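27 January 2021

I have been keeping notes on how long bread stays usable in my kitchen, and the notes are now long enough to be worth writing up. The subject is staling, which most people treat as drying. The two overlap but are separate processes.
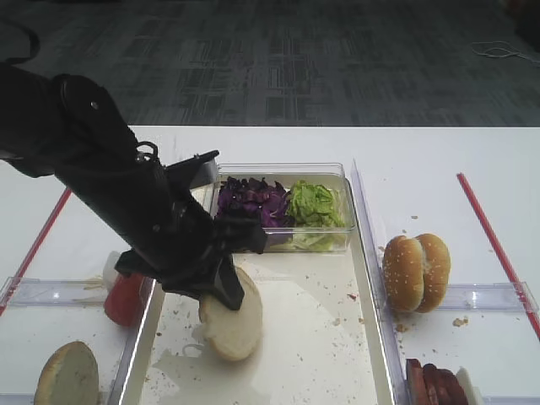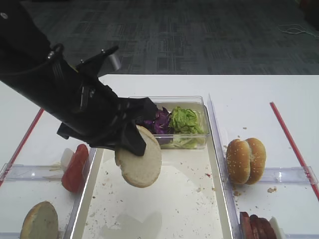
*Bun half, cut face pale, with the clear tray under it.*

Staling is mostly a change in the starch. During baking, starch granules take up water and swell. As the loaf cools, the starch molecules begin to line up again into a more ordered, firmer structure. The crumb gets stiff even if the loaf is sealed and has lost almost no weight. I checked this with a kitchen scale in November: a sealed loaf lost 9 grams over the test and was still too firm for a sandwich at the end of it.

Temperature matters more than wrapping. The process runs fastest a little above freezing, so the refrigerator is the worst place in the house for bread you plan to eat soon. It does slow mold. If mold is your limit, as it was in my old apartment in Astside, the trade may be worth making. The freezer nearly stops both.

My current procedure:

- Cool the loaf fully before bagging. Bagging warm traps steam and softens the crust.
- Keep one day's bread at room temperature, cut side down on a board.
- Slice and freeze the rest the same day, with the air pressed out of the bag.
- Toast from frozen. Do not thaw in the refrigerator.

Heating reverses a good part of the change. Teemu Tikkanen, who reads these posts more closely than I proofread them, uses 200 degrees Celsius for whole rolls with a little water flicked on the crust. I get the same result slightly lower and slower. The effect is short – the rolls are firm again by evening, and a second reheating does less than the first.

Fat and sugar both help. A lean roll is past its best the next morning, while an enriched bun gets another day or two. I have not separated the effect of the butter from the effect of the milk. Fermín Quezada suggested baking four versions side by side, and I will probably do that once I have flour again from Grurkthorpe.

One correction to the previous post. I gave the dough weight for the large pan as 1509 grams. That figure included the bowl. I will post the right number when I have weighed the bowl.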